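Soft fingers or hard jaws for round tubs on a hand-held gripper?

Posted by tiltandgrab in Grippers and End Effectors

I'm comparing two sets of fingers on a hand-held gripper with a wrist fisheye, and I'm having a great time with it! The hard jaws are a Doseo pair, the soft ones are Plattner. Same handle, same camera, same round white table. Boxes are easy with either set. Round containers are where it gets interesting, mostly when I tilt one on its side and bring the end cap against the tabletop.

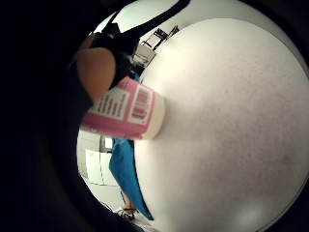 My plan is 200 grasps per finger set, and I'm 17 into the soft ones. They feel lovely on curved walls, but I can't tell how much the tub is rolling in the grip. Has anyone measured that? And would you stay with the fisheye or go narrower?

gantrygoose
Soft, every time. I ran both on a Trulau arm last April and the hard jaws dropped 8 tubs before lunch - the soft ones dropped 3. For roll, use the label. If there's a barcode or any straight printed edge facing the camera, compare its angle at pickup and at contact. Undistort first, or the lens will bend your line and you'll be measuring the glass. Keep the fisheye! You want to see the table coming.

stovdale_bench
Depends on the tub. Thin walls squash under hard jaws, thick ones don't care. We stuck rubber tape on ours at Stovdale and stopped shopping for fingers.

quietservo
Following, I have the same Plattner set and mine squeaks.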